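Trestasdale season two - worth sticking with?

marlow_reels
Joined: April 2019
Posted April 21, 2022

Finished the last episode at one in the morning and I need people to talk to! I loved it. The Gellinis sisters finally in the same room, the fight on the stairs, the whole wedding dinner played with no music at all. Season one was fun but this felt like a different show (in the best way). Who else is caught up?

kettlepond
Caught up and lukewarm. The wedding dinner was great, sure. Then we get two full episodes of Meireles driving around looking for a car he already sold. I checked my phone a lot.

marlow_reels
Oh, I loved the car stuff! He can't tell his brother the truth, so he keeps "looking." That gas station talk in episode six is the best acting in the series.

dutchoven77
With kettlepond on this one. Also the age jump makes no sense. Nina is 20 in the pilot and they throw her a thirtieth birthday when only seven years have gone by. Did they think we'd forget?

kettlepond
Ha, I missed that completely.

marlow_reels
OK, the birthday is a goof, I'll give you that one. But go back and watch the kitchen talk in episode four, where the sisters do the dishes and don't say a word about their mother. 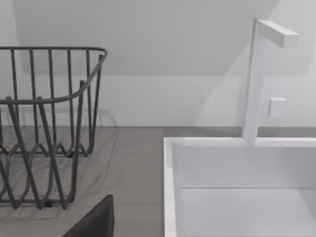 It runs nearly five minutes and the whole season is in there - who stays, who leaves, who gets the house. I've watched it three times and I still catch new things, like Nina humming the song from the pilot!

sunporch
Chaltu Wolde wrote that episode, and she did the snowstorm one in season one too. Best two of the lot if you ask me. Is the longer cut of the finale on Flondex yet? Mine only shows the short one.

dutchoven77
It's there under extras. Scroll past the trailers.

sunporch
Found it, thanks! Watching tonight.

kettlepond
Fine, I'll rewatch four. I'm still skipping the car.

marlow_reels
I'll take it! Come back and tell me what you thought of the humming.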